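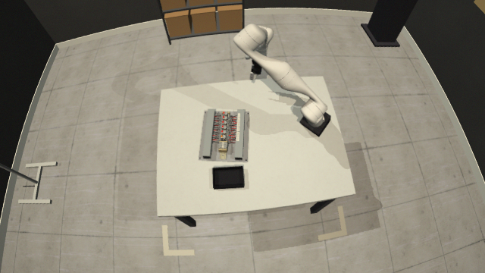

What happens to the panel fitters when a robot arm takes over part of the wiring bench? At most sites they stay on the bench but do different work: preparing parts, checking finished panels and dealing with the ones the arm rejects.

216 shares | 9 comments

The steps below follow the changeover at the Sorton works, where Prunell builds control panels for pump stations.

1. Record the manual job first. Let the fitters write the task list themselves. Sorton ended up with 36 tasks per panel, and 15 of them were passed to the arm.

2. Fix the panel position. The backing plate must sit the same way every time. Agree who loads it and who signs for it.

3. Keep the parts tray within reach of both arm and fitter. Refill only when the cell is stopped.

4. Mark the floor before the first powered run. Walking routes change, and so does the path for trolleys from the stores.

5. Run both methods side by side for 200 panels. Log every stop on the Qaisi sheet, with the fitter's own wording – fault codes alone are not enough.

6. Rewrite the job descriptions. At Sorton, testing now takes up around 73 per cent of a fitter's shift. Pay grades were settled before step 5, and this order is recommended.

7. Plan for hand work. Each fitter wires one full panel by hand every month, so that urgent orders can still go out during a breakdown.

The Vutby site skipped step 7 and had to retrain in September.

Comments (9)
Share this page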